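How to Set Up a Reading Log Your Third Graders Will Keep Using

I have tried so many reading logs. Paper ones, the kind with a little cartoon worm that gets longer, a giant wall chart, and one terrible year with an app that half my families could never log into. Most of them were dead by October. The one I'm going to walk you through has lasted me several school years now, and I set it up in September in a single afternoon with a stack of cheap notebooks and a stapler.

I teach third grade at Rovville Elementary, but I've shared this with the second and fourth grade rooms on my hall and they run it with small changes (I'll get to those). It doesn't need a budget or a grant or special software!

What you need

One thin notebook per student, the stapled kind with wide lines. Spirals are fine but they snag on each other in the bin.
Two bins or dishpans.
A date stamp, if your school office will part with one.
Index cards.
A timer the kids can see.
A half sheet of paper per family with the directions on it.

I buy a few extra notebooks every year for new arrivals and for the one that inevitably goes into a bathtub. Write the names on the front yourself, in thick marker, first name only. Kids love to decorate the cover and I let them, but they do it after my marker is on there. Otherwise you'll spend your winter trying to read bubble letters covered in glitter glue.

Step 1: Decide what counts

Do this before you say a single word to the kids, because they'll ask you forty questions the minute you introduce it. Does a comic count? Does a cereal box count? What about if my sister reads it to me?

My answer is yes to pretty much all of it. Comics count, magazines count, being read to counts, audiobooks count, reading to the dog counts. The only thing I don't count is scrolling through videos with captions, and yes, I've had a kid argue that one very well.

Whatever you choose, write it on an index card and tape it inside the lid of your supply cabinet. You will forget what you ruled in September, and they won't.
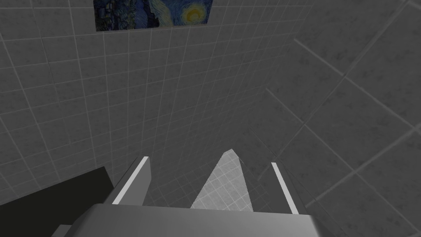
Step 2: Keep the entry tiny

This was my biggest mistake in the early years. I had columns for title, author, genre, start page, end page, minutes, a star rating and a parent signature. It took some of my kids longer to fill out the log than to do the reading, and guess which part they remembered when they got home.

Now an entry is one line. It has the title (or as much of it as they feel like writing) and the page they stopped on. That's the whole required part. If they were listening to an audiobook they write the chapter, and if they don't know the chapter they write one thing that just happened.

Show them on the board. I make up a book called Fuentealba and the Missing Goat and write

Fuentealba and the Missing Goat, p. 30

and then I put down the marker and look at them like, that's it, we're done. There's always a kid who asks where the summary goes. No summary!

Step 3: Teach it in class first

Don't send the notebooks home the first day. I keep them at school for the first two weeks and we do the whole routine together after lunch, when everyone is sweaty and needs to sit down anyway. It goes like this.

Set the timer for 10 minutes. Everybody reads. You read too, a real book, where they can see you.

When the timer goes off, say "find your stopping place." Give them a moment to get to the end of a sentence.

Open notebooks, write the one line, close notebooks.

Notebooks go in the bin by row.

The first couple of days it'll be a mess. Somebody will lose a pencil, somebody will write on the last page instead of the first, and somebody will want to copy down the entire back cover. Just keep going. By the second week my groups can get from the timer to notebooks in the bin while I'm still looking for my bookmark.

If you have kids who find the writing itself hard, let them draw the cover with the page number next to it, or have them tell you and you write it down. I had one student who did nothing but tiny cover drawings for months and then switched over to words without me ever bringing it up.

Step 4: Write the note home

Keep this short. I mean really short, because every teacher in the building is sending home paper the same week. Mine says:

Your child has a reading notebook. Please help them find a time to read or be read to on school nights. Any book, any language. When they finish, they write the title and the page number on one line. You don't need to sign it. Please send the notebook back to school every morning, even if there was no reading last night.

I want to point out two things in there. The first is "any language." I used to leave that out and assumed families knew, and they didn't, and I had kids skipping lovely bedtime books with their grandparents because they thought only English counted. Put it in writing, and translate the note if your school can help you with that.

The second is the last sentence. The notebook comes back even when it's blank. If a blank night means the notebook stays home, then a blank night turns into a lost notebook, and a lost notebook turns into a kid who's decided they're bad at this.

Step 5: Set up the two bins

One bin is labeled IN and the other is labeled OUT. Kids drop their notebooks in IN when they come through the door. At the end of the day they take them from OUT. In between, the notebooks have to get from one to the other, and that's the part you want to make easy on yourself.

I look at about a row's worth a day. I don't read every entry every night and you shouldn't either, you have a life. I stamp the date at the bottom of the last entry and write a few words if something jumps out at me. "Is the goat okay??" is a perfectly good teacher comment. On a busy day I stamp and move on.

Put the bins somewhere the kids pass anyway. Mine were on the back counter for years and it caused a traffic jam every single morning. I moved them next to the coat hooks and the problem went away.

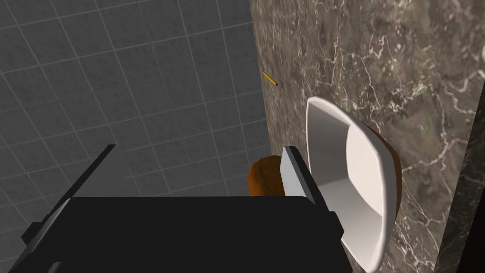
A gripper reaching toward a wall-mounted fixture.

Step 6: Do something with it

A log that never gets used for anything is just homework. You don't need prizes (I've gone off prizes, more on that below) but the kids do need to feel that the notebooks go somewhere.

Once a week we have what I call page talk. Everyone opens to their latest entry and turns to a neighbor, and they each get a minute to say what's going on in their book. Then I ask if anyone heard about a book they want to read next, and hands shoot up. That's where nearly all my library requests come from.

At the end of each month we add up finished books as a class. It's a class number, never an individual one. Last year's group got to 662 by the end of school and I have never heard such screaming, they wanted to call the principal down. The year before it was a lower number and those kids were just as proud, so don't get hung up on mine.

About prizes

I know this is a touchy one. I did the pizza coupons and the treasure box for a long time. What I saw in my room was that the strong readers raced through skinny little books to get the prize, and the kids who were struggling did the math early on and quit. When I dropped the prizes I was nervous, and for a week or so I got complaints. Then it just wasn't a topic anymore.

If your school runs a program like that and you're stuck with it, keep it separate. Let the prize chart be the prize chart and leave the notebook alone.

What to do when it goes wrong

The notebook disappears. Hand over a new one the same morning with no speech. Let them write "book one is lost" on the first page if they want to. The old one usually turns up under a car seat.

The entries look made up. You'll know, page 59 four nights running, or a child who's on page 200 of something you can see they haven't opened. I don't accuse anybody. I sit down next to them at reading time and say tell me about this one. Often the book is too hard and they were embarrassed, and then we go pick another one together.

Nothing is being read at home. Some homes are loud, some parents work nights, some kids are at three different houses in a week. For those kids I find the time at school. Breakfast works well, and so do the ten minutes before the buses. It goes in the notebook exactly the same as anyone else's reading.

A parent wants more. You'll get one who misses the minutes and the summaries. I tell them they're very welcome to add whatever they like at home, and that I'm only looking at the one line.

Changes for other grades

In second grade, cut the page number for the fall and just do titles. Picture books often don't have page numbers and it drives the careful kids up the wall.

In fourth grade, my neighbor adds one optional line for "a word I didn't know." Some of her kids fill it in and some never do. She also lets them keep a list in the back of books they gave up on, and I liked that so much I stole it. Mine call it the nope page.

If you start midyear, skip straight to a shorter version of step 3. A week in class is enough, they already know how school works by then.

When a notebook fills up, staple the next one to the back of it. By June a few of mine are carrying around something the size of a sandwich, and they won't let me separate them.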